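Zalau, September 2023

Fault notes, cup task, two-handed setup in simulation.
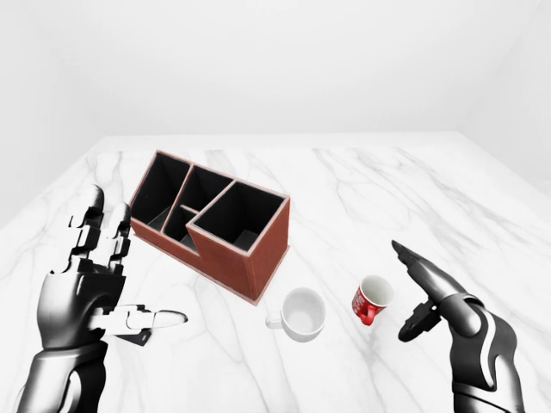

The right hand went through the red mug again this morning. It did not knock it, and it did not miss it. The fingers closed, the contact solver reported a clean grasp, and the thumb was inside the wall of the mug. On lift the mug shot off across the table and left the world. Its last logged height was below the floor.

I had put the same thing down to bad luck last week. Today I ran 100 trials with the start poses fixed and the seed written out for each one. The mug was ejected in 21 of them. All of those were the right hand. The left hand on the white mug did not do it once, though it failed in duller ways, mostly by pushing the handle aside before the thumb came across.

First suspect was the time step. Halved it. Runs took twice as long and the ejections stayed. Second suspect was the collision mesh on the red mug. The importer had built it as a single convex shape, so as far as the physics was concerned the mug had no opening and the gap in the handle was solid. That is wrong and I rebuilt it from separate pieces, but the white mug had been imported the same way and had caused no trouble. Reran the ejected seeds with the new mesh. Fewer of them threw the mug, but enough did that I could not call it fixed.

Spent the hour before lunch reading joint logs, which I should have done first. The right thumb base was being commanded past its limit. The limit in the hand file is correct. The limit in the Gredano controller settings is the left hand's, copied over, and the sign of the axis was never flipped. So the controller believed there was travel left when the joint was already at its stop, and it kept adding torque. The fingertip had nowhere to go except into the mug. Once the overlap was deep enough the solver pushed the two bodies apart in one step, and the mug took all of the speed because it is the light one.

Corrected the sign and loaded the proper range. Reran the full set after lunch. No ejections. Some dropped grasps, which I can live with for now; they look like ordinary slip and the friction value on that mug was only ever a guess.

What bothers me is the Dralturero bench. The same settings file was meant to go onto the real hands in October. In simulation the torque ends in a mug under the floor. On hardware it would have ended in a stripped thumb gear, or a broken cup with the pieces leaving at speed, and whoever was loading the table would have been standing an arm's length away. The drive has its own current cutoff, but I looked up the value and it is set high, for the heavy lifting tests. It would have tripped after the damage.

Three changes made before I closed the file:

Controller limits are now read from the hand file at startup. The copied table is deleted. If the two ever disagree the controller refuses to enable.

Any joint held at its stop with torque still rising for more than 5 control cycles drops to zero torque and raises a fault. Tried it by putting the old sign back on purpose. It faulted every time, before the thumb got into the wall of the mug.

Penetration depth is logged for each contact and a trial over 2 mm is marked invalid, whatever the grasp check says. I went back over last week's numbers with this rule. Several of the grasps I had counted as good were not. The success rate I sent to Tudose is therefore too high and I will have to send a corrected one. Drafted the message, did not send it, want the overnight run in hand first.

Left to do. The desk organizer is still one solid block in the collision view, compartments and all, so the placing stage will stop at the top of it whatever the arm does. Same importer, same cause. I would like to check every object in the library for this, but there are a lot of them and the script that draws the collision shapes crashes on anything with a thin wall. Could do it by dropping a small ball into each one and seeing where it stops. Crude, quick enough.

Also need to ask who set the current cutoff at the bench and whether it was supposed to be put back after the lifting tests. There is no note in the log either way.

Overnight run started with the new limits, both hands, random start poses. Disk had room. Went home with the thumb fault still on my mind and forgot my lunch box on the desk.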